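Unwood brush font, readme

Hi! Unwood is a hand-lettered font I drew over way too many evenings, and this file tells you what's in the zip. There are 269 glyphs in 5 styles, covering English and most of western Europe (Vietnamese is on my list, I promise). Install the OTF files if you can. The TTFs are there for older programs and the kerning in them is a bit rougher.
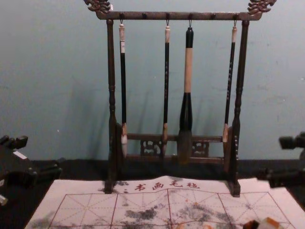
Ross Geddes wrote in to say the lowercase g bumps into the y at small sizes, and could I please loosen it before he sets a whole menu in it. Fixed in the May build! Below 14 point I'd still add a little tracking.

Use it for anything you like, paid work included, just don't resell the files. The old Kushnir alternates live in their own folder now. If an accent looks off, send me the word and the program you typed it in.

Last updated Saturday, August 8, 2020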